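Workshop Tips: When the Teardown Arm Drops a Part

Contributed by Carleen Whitcombe

We take apart office desktops for reuse, and two arms do most of the pulling. Last December one of them let go of a memory stick over an open case. The stick landed on the board, the arm didn't know it had lost anything, and it went through the motions of setting nothing into the parts holder. Then it came back for the next one and pushed down on the stick that was lying there. We lost a good motherboard and bent a finger on the gripper.

What follows is what we changed. Most of it costs nothing.

Check the grip before the arm travels. Our gripper reports how far its fingers are closed. If they close all the way, there is nothing between them. We had that reading the whole time and weren't using it. Now the program stops if the number is wrong after the pick, and it checks again over the holder before letting go.

Clean the finger pads at the start of every shift. Ours had picked up thermal paste from an earlier job. Wipe with isopropyl alcohol on a lint-free cloth and let them dry. If the pads look shiny after cleaning, they are worn and should be replaced. Faith Koech keeps a spare set taped inside the tool cabinet door.

Do the cooler by hand. Old paste can hold a cooler tight enough to pull the processor out along with it. Run the machine for a few minutes first if it still boots, then shut down, unplug, and twist gently before lifting.

Move the cables out of the way. A loose drive cable across the memory slots will catch on a finger. Tuck it down or unplug it at the board end.

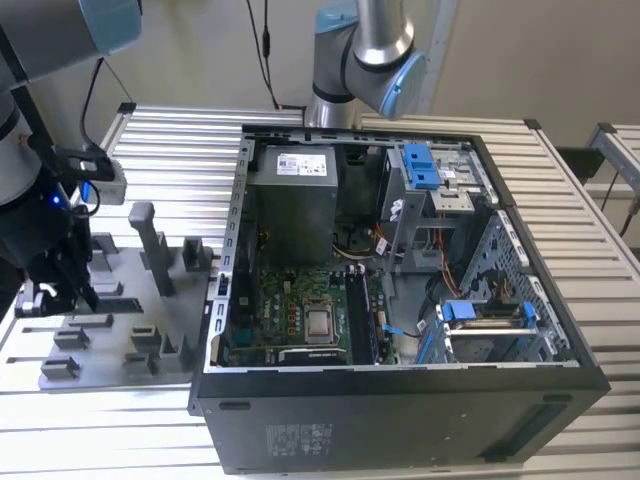 Set the speed low near the board. We had ours moving at 107 millimeters a second on the last bit of the approach, a number left over from a job with bigger parts. It now runs at a quarter of that inside the case and full speed everywhere else. The extra time per computer is small and we quit noticing it after a week.

Don't reach in to save a part. This is the one I care about most. When the stick fell, Thắng Thân put his hand out to grab it while the arm was still live. He wasn't hurt, but the second arm was due to swing through that same spot. Hit the stop, wait until both arms are still, lock out, and then reach in. A memory stick is not worth a hand.

After any stop, clear the case and the holder before you restart. Look for screws under the board edge too. Do not resume from the middle of the cycle. Our controller offers to, and the first time we took it up on that, it tried to place a second part in a full slot.

Write the fault code on the job sheet. Ours was 883, which the manual lists only as "process warning." It had come up twice the week before and somebody cleared it both times. Thoa La found that when she went back through the log.

If a finger does get bent, don't straighten it with pliers and carry on. It will look fine and grip crooked. Put on a new one and teach the pick points over again, starting with the memory slots.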